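Stone fruit stall is back at the Plurnitz car park

Good news if you've been asking me about it at school pick-up – the fruit stall is back! Mi-kyung Do opened up on Fri 16 December in the same corner of the Plurnitz car park as last summer, and I was there before I'd even had breakfast.

She's got two tables this year and a proper shade over them, so no more shuffling the boxes around to keep them out of the sun. There are peaches, apricots and a few early plums, with cherries to come if the rain stays away. The fruit is from her family's block out on Insaurralde Road, where they lost a whole row of trees in the June storms. She told me she wasn't sure she'd bother with a stall after that, and I'm very glad she did.

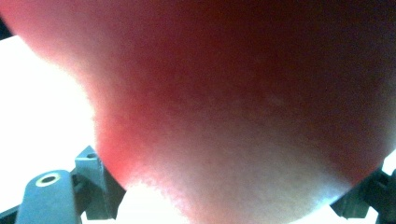 Prices are up a little on last year. A small tray is $9 and the seconds for jam are $8 a bag, and you can mix your seconds if you ask nicely (I did). Bring cash, as the card reader was playing up all morning and the queue got a bit grumpy about it. There's a machine inside the Stadby servo across the road, but it charges a fee.

I took home a tray and two bags of seconds, which was far too much for our little kitchen – my neighbour has already had half of it and the rest is in the freezer. My mum's trick is to cut them up first and freeze the pieces flat, and they're lovely with porridge in winter.

The stall is open from 8 in the morning until it's all gone, every day except Monday, right through the school holidays. Parking is easier if you come in from the Ravico Street side. Dogs are fine on a lead, and she's keeping egg cartons again, so drop yours off if you've got a stack at home.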